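Chapter 4
Keeping Things Together: Bundles, Branches and Labels

In this chapter
4.1 Why parts are grouped
4.2 Trunks and branches
4.3 Naming the ends
4.4 Records that follow the product
Key terms
Review and practice

Learning goals

After studying this chapter, students should be able to describe the difference between a loose set of parts and a bundled set; draw a simple branch plan for a product that has one trunk and several ends; write a label that a person outside the department can understand; and explain how a parts record is opened, changed and closed.

Opening case: The Narnameck order

Narnameck makes control boxes for greenhouse fans. In its second year of business the company received an order for 632 boxes, the largest it had taken. Each box needed a set of wires running from the power supply to the fan switch, the temperature sensor and the alarm light. Until then the wires had been cut at the bench by whoever was building the box. The person at the bench measured, cut, stripped and connected each wire before moving to the next.

The method had served the company well for small orders. With the larger order it caused delays from the first week. Wires of the same color were cut to different lengths by different people. Two wires were exchanged in a group of 12 boxes, and the mistake was found only at final testing. Boxes that had been closed had to be opened again, and the testing department fell four days behind.

The production manager, Marietjie Mabuza, asked that work on new boxes stop on a Thursday afternoon while the departments met. Her notes from the meeting record two questions. Which parts always travel together? At what point in the work should they be joined? The company decided to have the wires cut, grouped and wrapped at a separate table before they reached the assembly bench. The remaining boxes were built from these prepared sets.

The case raises matters that apply well beyond electrical work. A hospital supply room, a school library and a commercial kitchen all handle items that are used in groups, and each must decide who forms the group and when.

4.1 Why parts are grouped

A group of parts that is handled as a single item is called a bundle. The parts in a bundle may be fastened to one another, placed in one container or simply listed on one line of a record. What makes them a bundle is that they are ordered, stored and issued under one name.

Bundling moves work from one place to another. The wires at Narnameck still had to be measured and cut after the change. The task was given to people who did it all day with the correct lengths marked on the table in front of them. At the assembly bench, one item was picked up where 5 had been picked up before.

Bundling also has costs. A bundle takes up storage space in its finished form. If one part in it is changed by the designer, every bundle on the shelf must be corrected or withdrawn. A department that prepares too many bundles in advance may find itself with stock that no longer matches the product. For this reason most firms set an upper limit on the number of prepared sets held at one time, and review that limit whenever a design is revised.

4.2 Trunks and branches

Many bundles have a shape. Their parts run side by side for part of their length and then separate toward different ends. The shared length is called the trunk, and the lengths that leave it are called branches. The place where a branch leaves the trunk is a junction. The same words are used in this book for wiring, for water pipes and, in Chapter 7, for delivery routes.

A branch plan is a drawing of the trunk, the junctions and the branches. It is normally drawn flat, even when the finished product will be folded or bent into a case. The plan gives the length of each branch measured from its junction, and it shows where the bundle is to be wrapped. Wrapping at a junction keeps the branches from pulling the bundle apart. Wrapping along the trunk keeps it narrow enough to pass through openings. 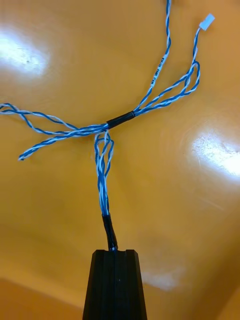
4.3 Naming the ends

Every branch has an end, and every end must be given a name. The name should say where the end goes. Names that describe how the end looks are less reliable, as two ends may look alike and colors may change with the supplier. "Alarm light" is a sound name for an end. "Short blue one" is not.

Fareo, a maker of kitchen equipment, at one time allowed each department to choose its own names. The purchasing department used the supplier's numbers, the bench used names of its own, and the repair department used the numbers printed in an earlier manual. Gert Mtshali, who was asked to bring the lists together, found one end that had four names. His report recommended a single list, kept by one department and open for all others to read.

A label should be placed close to the end it names and should face the person who will make the connection. It should be readable without turning the bundle over. Where there is no room for a full name, a short code may be used, provided that the code appears with its full name on the branch plan.

4.4 Records that follow the product

A parts record is opened when a bundle is first planned. It holds the branch plan, the list of names and the date of each change. Changes are added to the record and are never written over earlier entries, so that a repair department can find out how a product was built at the time it was sold. The record is closed when the last product that uses the bundle is no longer supported.

Key terms

Branch, branch plan, bundle, junction, label, parts record, trunk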